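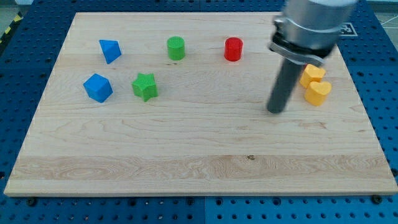 Taredness tabletop set — README / data card

Read the rules part before you record anything. Rest can wait.

What it is
Pushing and nudging runs, single arm, small plastic shapes on a maple board. 2539 episodes as of August. 452 of those are from Lindton, before the rules were written down, so treat them as looser. They're in the folder called early. Don't mix them into eval.

Shapes: cube, triangular prism, cylinder, star, heart. Solid colors. Not every run uses every shape, check the episode notes.

Rules for recording
- Board bolted down, both front bolts checked by hand at start of shift.
- Marker stays where it is. If it gets bumped, stop, recalibrate, new session number. Do not "put it back about right".
- Check the collar clamp before the first run and again after lunch. A slipped collar cost us a whole afternoon at Wonham.
- Finger tip starts above the board, never touching it. Touching start = discard.
- Hands stay out past the hazard tape while the arm is enabled. Resetting shapes means arm disabled first, every time, even for one cube.
- Speed cap 40 mm/s near the board. No exceptions for demos.
- Shapes can touch each other at start. Fine. Stacked is not fine.
- Shape falls off the board — end the episode, mark it DROP, keep the file. Dropped runs are usefull.
- One operator per session. Swap operators, swap session number.

Labels
OK, DROP, STALL, ABORT. That's all of them. ABORT needs a line of text saying why. "Weird" is not a line of text.

Splits
Train / val / test by session, not by episode. Test is up to 900 episodes depending on whether you count STALL. The Saha loader counts them, the old script dosen't.

Known problems
- Left and right swapped in some of the early notes. Trust the video.
- Timestamps drift on long sessions. Fix in progress — ask Shafiq.
- No gripping anywhere in here, one finger only. Please stop filing issues for it.

Changes
Rule changes go through Lucienne Renaud. Data questions and broken files to Shafiq Nanayakkara. Put the session number in the subject line.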